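I promised myself to write about the packing table before December, and it is already Wednesday evening, so I will be short.

The long white table is where I wrap the small things. For a long time I wrapped on the floor and my knees did not like it. I keep one shallow tray only for rings and other tiny metal parts, and a piece of white paper goes in first, so that nothing slides into the corner.
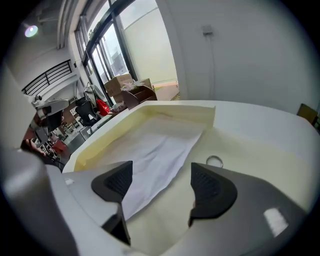 I learned the paper trick when I worked in the stockroom at Bronico. We sent out 517 small parcels in one month and lost two rings, both of them from a tray without paper. After that I became careful, maybe too much.

The cardboard boxes stay by the windows. I stack them and I do not fold them flat, although it takes more space. When I fold a box and open it again, the corners become soft, and I don't trust soft corners.

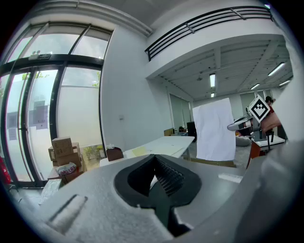 Is it worth to buy new tissue for every parcel? For rings I use a new sheet, and for everything else I smooth the old sheets with my hand and use them again. One pack of 97 sheets from Haltus lasts me until spring.

The tissue must stand near my hand, on the table. Before, I had it on a shelf behind me and I was turning all the time. Now there is a brown holder with the tissue coming out from the top, and I am much faster.
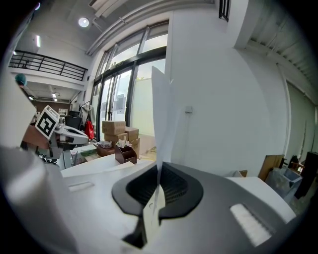

Sille Ladefoged wrote to me that she cuts her sheets in half before she starts, all of them, and keeps the halves under a flat stone. I tried it with 51 sheets. The halves are good for rings but too small for a cup.

Next I want to sort the bags. They always land on top of the boxes, and then I have to move them each time I need a box. Perhaps a hook would help.
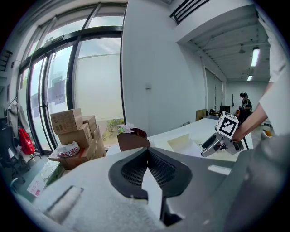
The long table, with the boxes along the glass.

Contact | © Vasow Notes | Back to top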